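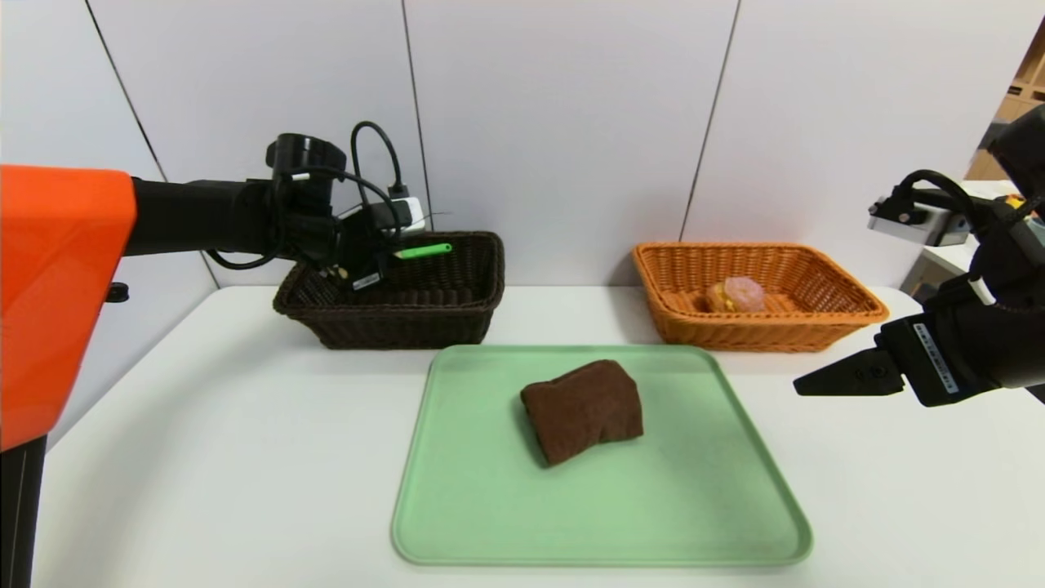 *Folded brown towel on a green tray, with the two woven baskets behind it.*

**Trays and baskets at Drernuldale**

Shared tables at Drernuldale will be set with a tray and two woven baskets from July. Towels are to be folded and placed on the tray. The dark basket is reserved for pens and markers - the orange one for baked goods. Residents are asked to return all items to their places by 12 noon. Questions may be directed to Nobuhle Baloyi in the household office, extension 49.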